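Getting scuffs and white worn patches off a metal bin floor?

Posted in Workshop & Garage by pavetden_mo
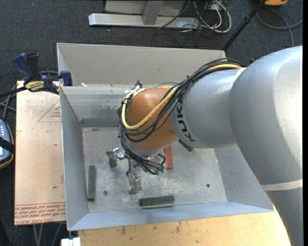

I've taken on the upkeep of the parts bins at our little unit in Mirkmont and the floors of them are bugging me. They're grey sheet metal with sloping sides, and the bottoms have gone all scratched and mottled with whitish patches. The back walls are scuffed as well, but I can live with that. I've had a go with washing-up liquid and a nylon scourer and got 4 of them looking a bit cleaner, but the white bits come straight back once it dries. Is it limescale, or has the surface just worn? And would you paint it or leave it alone? We've got 17 of these so I don't fancy anything fiddly.

Masanobu Kawaguchi

I'd try a bit of white vinegar on a cloth first, just on one small corner. Limescale will fizz and wipe off. If nothing happens after a few minutes you're probably looking at wear, and no amount of scrubbing will bring that back. Rinse it well afterwards and dry it properly, especially if the metal's galvanised - vinegar left sitting on zinc makes a right mess and you'll end up with more white than you started with.

I wouldn't paint the floor. I did one of ours years ago, two coats and a primer, looked lovely! By August it was flaking off and we were picking bits of paint out of the bolts. If the scratches have raised edges you can knock them down with 800 grit wet and dry, used lightly, but otherwise leave them be.

clilomar_jen

rubber mat. cut to size, drop it in, done. ours cost less than the paint would have

Okoro

Mat's fine if the parts are dry, but ours were a bit oily and it went slimy underneath, so lift it out now and then and wipe both sides. Agree with Masanobu about the paint. Do check the bottom seams for rust while you've got them empty, I missed that on one and had to replace the whole thing.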